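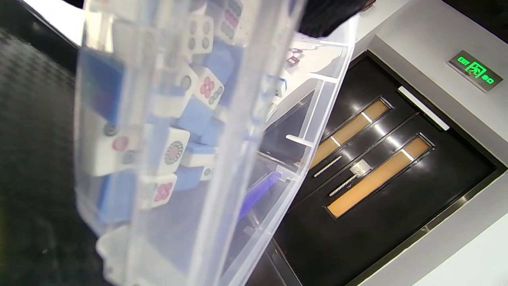 One shop owner wrote in ahead of the call that the Verutis theme update broke her cart page on phones, and she wants to know if she should roll back or sit tight. Read out first. Agreed she should roll back for now – the fix isn't ready.

**Theme support call, January, started 2 pm**

**Verutis 7**
- Cart button drops under the footer on small screens. Same complaint in 74 tickets, most of them from shops that also run the Odent slider.
- Turning off the slider clears it on the test site. Not tried yet on a live shop.
- Patch to go out as a beta first. Last time we skipped beta and spent the weekend on refunds, so no.
- Changelog needs to say plainly which files changed. People with child themes keep asking.

**Odent slider**
- Loads its own copy of jQuery. Old one. Has to go.
- Question whether we keep bundling it at all. Split on this. Half want it as a separate download, the rest think buyers will feel cheated if it vanishes from the package.
- Left open, back on the list for next call.

**Copies on other sites**
- Zosthorpe theme turned up on a free download site again, with extra code in functions.php that adds hidden links.
- Takedown notice sent to the host, no answer so far.
- Support keeps getting tickets from people running that copy. Decided: ask for the purchase code before anything else, be polite, point them at the page on how to check a site for added code. That page is out of date and still shows the old dashbord.

**Demo content**
- Import stalls at the product images on cheap hosting. Suggested cutting the demo shop down to 8 products and smaller pictures. Agreed.
- Dela Peña wants their shop taken off the showcase page, they moved to another platform. Fine, remove it.
- Showcase needs 2 new shops to fill the row. Suggestions in the channel please.

**Docs**
- Install guide still says to upload the whole zip. Wrong, it's the inner zip. Fix today.
- Translation files: Spanish one is missing the checkout strings. German ok.

**To do**
- Reply to the shop owner with rollback steps
- Beta patch for the cart button
- Rewrite the added code page
- Chase the host
- Trim demo import, then test on the slow server

Pricing for renewals not reached, ran out of time. Call ended at 3:10, next one same time and same link, send agenda items befor then.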